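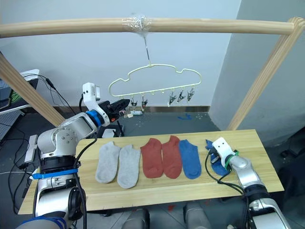

Just buy a dryer, says my sister, by text, as a complete response to four paragraphs on the laundry situation. She has had a dryer since college and considers weather something that happens to other people.

10 April 2022

Rained again. The Prillenness laundromat has raised its dryers to 82 cents for what the sign calls a cycle and I would call a warm gesture. It took me three cycles to get the towels from soaked to merely sad, and the machine on the end kept a pillowcase. I wrote to Gralel, who own the place, and got back a reference number ending in 124 and a wish that I have a clean day.

So I'm drying at home, which in a one-bedroom means living inside the laundry. Jeans on the bathroom door, sheets over the bookcase. Small stuff goes on clips.
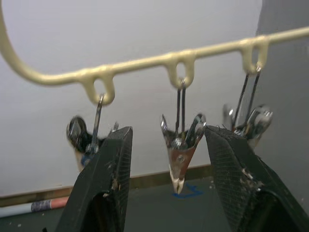
Sorted the sock bag too, while I was feeling brave. I ended up with 17 pairs and 23 singles, and I'd like to know how, as I own the usual number of feet. Threw out two with holes and then took one back out of the trash - it was a good sock once.

Went down to Cletow after lunch for a box fan. They don't get fans in until August, when presumably everyone has already bought one somewhere else. Came home with soup.

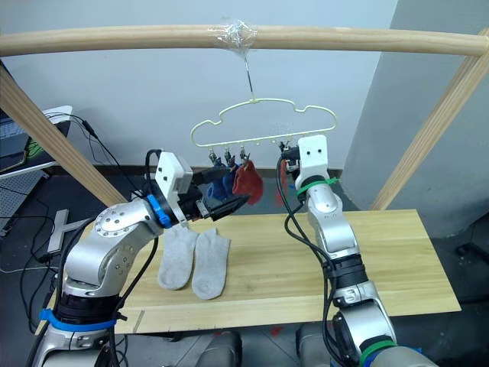
Blue one, red one. Still not a pair.

Windows fogged by six. Ate the soup under a damp bedsheet, which kept touching my head. Looked up the price of dryers. Not telling my sister.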